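Vurnton wants $573 a year for its city simulator, a ready-made downtown where you can let a delivery robot loose before it meets a real curb. Gayan Pramanik swears by it. I gave it 3 evenings.
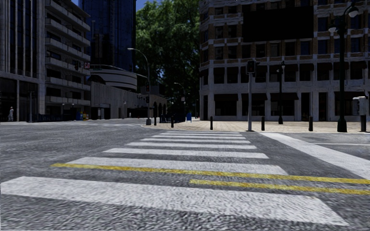 The sales page says "street-ready." Ready for what? My planner crossed on 9 runs and I learned very little about its brakes. The sidewalks look good - I'll give them that.

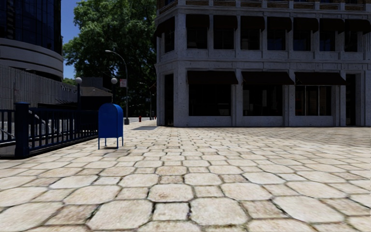
Storkerari costs less and looks worse, and Huguette Arsenault still gets more useful failures out of it. I asked Vurnton for their friction numbers in January. Two emails later, I have a brochure. I'm not renewing.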